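A thread on the library conversion at Kerurley, as a few of you asked how an old net loft ends up as a reading room. I was job architect on it from first survey to handover.

1/ The building is a two-storey net loft at the top of the harbour road. Stone below, timber above, slate roof. It had stood locked up for years. The parish bought it and wanted a library downstairs and one large room upstairs for everything else.

2/ Floor area is 260 square metres over both levels. That sounds generous until you take out a lift, two stairs, three toilets and a plant cupboard.

3/ The first drawings put the books upstairs under the roof, where the light is best. Gudrun Eide, our structural engineer, ran the loads and said no. Full bookshelves are far heavier than people expect, and the old joists were sized for nets.

4/ We could have put steel in. The cost plan said otherwise. So the books came down to the ground floor and the upper room became the place for classes, meetings and quiet work.

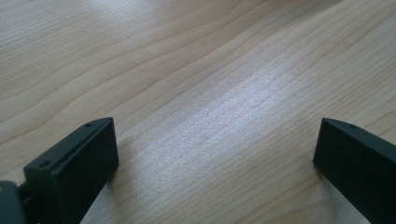

5/ That one decision fixed most of the others. The ground floor had small windows on the harbour side and none at the back. We were not allowed to widen the front openings, so daylight had to come from the rear wall.

6/ We cut one long low window there, at sitting height. It looks out on a bank of ferns and a retaining wall. Not a grand view, but the light is even all day and you can read beside it without squinting.

7/ The slates. We stripped 1,028 from the front slope and sorted them by hand in the yard. Most went back on. The broken ones were crushed and used under the path.

8/ The rear slope is new slate, a shade darker. We did consider mixing old and new across both sides. Marina Giannakopoulos, who led the conservation side, preferred to keep the old ones together and I think she was right.

9/ Insulation sits above the rafters so that the timbers stay on show inside. It raised the roof line by the depth of the boards and a batten. Planning took longer over this than over anything else in the application.

10/ Furniture was let as a separate package. Liapis made the shelving and the desks to our drawings. The tables upstairs were bought in, as the room changes use several times a day and the budget was better spent on things that stay put. 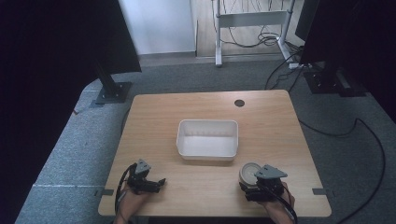
Pale wood table, white tray, grey carpet.

11/ We went back and forth on the floor finish upstairs. Boards would have suited the building. But the room sits directly over the library, and footsteps and chair legs were the first thing the librarians raised.

12/ Lợi Ninh did the acoustic work. His advice was carpet above, a resilient layer below it, and a ceiling in the library hung clear of the joists. We did all three. The ceiling hides the sprinkler pipes as well.
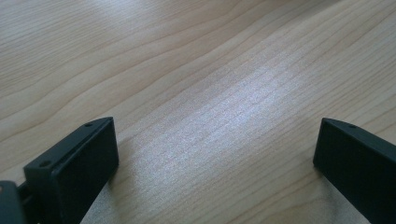
13/ Lighting is simple. Warm, shaded lamps at the shelves and flat panels upstairs, switched in two rows so the half nearest the windows can be turned off. I'd put more switches in next time. Two rows is too coarse for a room that size.

14/ Heating is an air source heat pump in the yard, behind a slatted screen. The neighbour at Dikance House asked about noise, so we moved it to the far side and turned it to face the bank. It meant a longer pipe run and another trench.

15/ The trench found an old stone drain that was on no survey. It still carried water. We left it in use, put in an access cover and drew it up for the record. Eleven days lost.

16/ The lift is the part I'm least happy with. It is where it had to be, next to the front door, and it makes the entrance narrower than I wanted. With a pram and a wheelchair arriving together, someone has to step back.
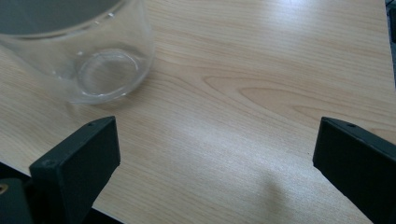 17/ Things that worked better than I thought: the window seat, which was nearly cut twice. The deep sills. The coat hooks at two heights. The bench outside, made from a joist we had to take out.

18/ Things to fix: the back door catches in a strong wind, and the book return slot is too high for small children. Both are on the list for the January visit.

19/ Seats in the upper room are 120 at most with the tables cleared, set by the width of the stairs. Evangelia Kontogiannis did the fire strategy and found us a good few of those by turning one door to open outwards.

20/ Constanza Olivares is writing up the roof in more detail, with the rafter sections. I'll link to it when it's out. I can answer questions on the slate, the drain or the planning side, but I'm on site at Votport until four, so replies will be slow.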